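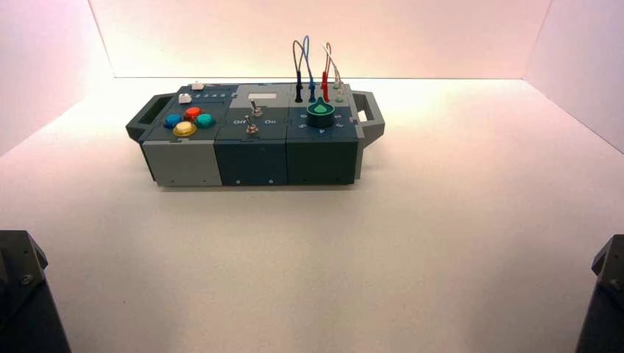

Caixa de comando na bancada, botões azul, vermelho, verde-azulado e amarelo no módulo da esquerda.

Caderno da oficina, agosto, 16h40
Por: oficina Bullia

Este site usa cookies para melhorar a sua experiência. Aceitar | Gerir preferências

Coupé Brolemthorpe, continuação. O cliente queixa-se de vibração no volante a partir dos 80 km/h, só em piso liso. Na semana passada equilibrámos as rodas da frente e ficou igual.

Hoje subi o carro e medi o empeno dos discos. O esquerdo está bom. O direito está fora de tolerância, e a face do cubo tinha ferrugem por baixo. Limpei com escova, voltei a montar e medi outra vez: melhorou, mas continua fora. Encomendei dois discos Değirmenci e as pastilhas do mesmo catálogo. Não misturar com as Fliririk que estão na prateleira, a espessura é diferente.

Casquilhos do braço inferior: o traseiro direito tem folga à alavanca. Fica para trocar na mesma altura, antes do alinhamento.
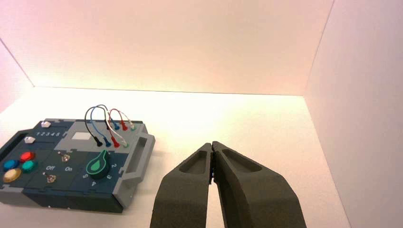 Placa azul-escura e cinzenta, com a pega clara do lado direito.

Motor sem queixas. O V8 pega bem a frio e não há fugas na tampa da distribuição. A correia de acessórios tem fissuras pequenas, avisar o cliente mas não é urgente. Óleo do diferencial escuro, sem limalha no bujão.

Pneus de trás gastos por dentro. Perguntar se quer manter a medida de origem ou passar às jantes de 22 que trouxe na mala. Com as de 22 temos de ver a folga ao guarda-lamas com a direção toda virada, à frente roça de certeza.

Falta: discos, pastilhas, casquilho, alinhamento, volta de estrada. Deixei os parafusos da roda direita apertados só à mão, dar o aperto com a dinamométrica antes de baixar o carro.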